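5.2 Towels: picking up, carrying, hanging

Of the chores in our study, towels were the one we most looked forward to, and they did not let us down. A cup keeps its shape when you grab it. A towel has a new shape every time, and the robot has to work out where a corner might be before it can do anything useful with it. That makes terry cloth a wonderful test of whether a machine is ready for a real home!

We logged 1106 towel attempts in the Perinico apartments, split into 428 hanging trials and a remainder made up of pickups and short carries. Each attempt was scored by two raters (Liapis and Meijer) using the rules in Section 3. A pickup counted if the towel left the surface and stayed in the grip for 12 seconds. Hanging was stricter: the towel had to stay on the rail after release, with no part of it touching the floor.

Pickups went very well. Almost any fold will do as a handle, and thick pile gives the fingers plenty to hold on to. Carrying was nearly as good, though long bath towels sometimes trailed and caught on a door casing. Hanging is where the fun starts. A bunched grasp (Figure 7) is secure, but it hides the edges the robot needs next, so the cloth has to be opened out before it can go over a rail. People do this with a quick shake and hardly think about it. Our Sartori planner needed several regrasps, and on some trials it gave up with the towel still in a ball.

Figure 7. A bunched grasp on a white terry-cloth towel, seen from the wrist camera. 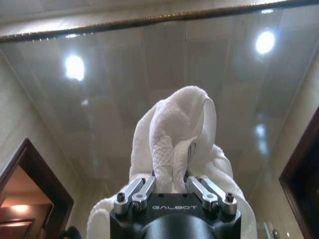 We see two ways forward. Van Dijk has been testing a slow swing that lets gravity do part of the unfolding, and the early runs are a joy to watch. Zacharopoulos prefers to slide one finger along the hem until it meets a corner, which takes longer but copes better with small hand towels. We have not yet tried the two together. Folding into a neat stack is left to Section 5.3, where the Piteo baseline is also discussed.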